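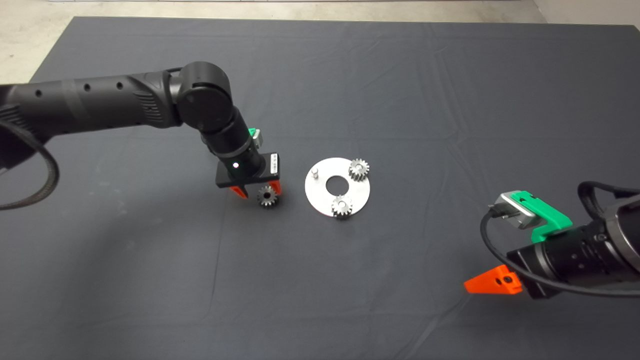 Bench tips for the two-arm kit (Plunik, rental or buy)

Quick ones from the Pruston shop, more when I get time.

Cloth first. Dark gray, plain, big enough to cover the whole work area. Small gears on a bare bench skid and roll off, and shiny metal on a shiny top is murder for the cameras. Don't iron it, life's too short. Just pull the big folds out.

Orange fingertips: wipe before every session. Dish soap, warm water, dry rag. No solvent!! Ate a set in April.

Gears. Grip across the teeth, low and slow. Oily ones slip so degrease them, let dry on a paper towel.

Plate with the pin on it - flat on the cloth, no crease under it. Check with a fingernail.

Cables: leave a loose loop at the elbow. Tight cable = arm tugs. Howard Bloxham tapes his down, I dont.

Spare fingertips come 4 to a bag, get two bags. Full kit is 3,440 from Drurkodberg, arms and brackets, no cloth obviously. Worth it if you do small parts most days. Otherwise rent. Elżbieta at the counter will do a weekend rate if you ask nice.

Screws on the fingers work loose. Snug them up at lunch, not to tight.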